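Notes from the Tuesday visit to Heroto's collection site in Stollitz

The group met at 9:30 and was split in two. Our half started with the manipulation cells, which Heroto runs for its Vedow grasping model. Each cell has one arm, one table and one operator, and produces nothing except recorded examples.

An episode is a single attempt at a single task. The operator guides the arm, the software logs joint positions and video, and the result is marked as success or failure before the next start. Failed attempts are kept – the training team uses them to teach the model what a bad approach looks like. The target for the can task is 2000 episodes. The counter stood at 822 when we arrived.
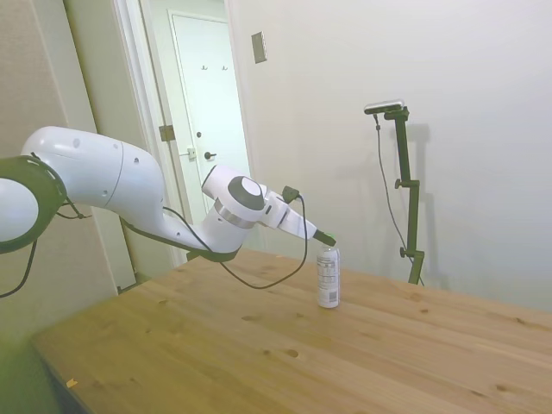 *Can task: gripper finger just above the lid, sensor unit on its stand behind the table.*

Start positions are changed between episodes according to a printed list. Lighting is changed less often, once per block of 400. I asked whether that was enough variation, and the answer was that a second room with different walls and a darker table is planned for January.

After the cells we saw the review desk. Two people there go through the recordings at double speed and reject any with dropped video or a wrong label. The last block lost 460 seconds of footage to a loose connector, and those episodes had to be repeated.

The Voß building across the yard, where the training machines are kept, was closed to visitors. Questions about model performance were deferred to a written reply – I will add it to these notes when it comes in.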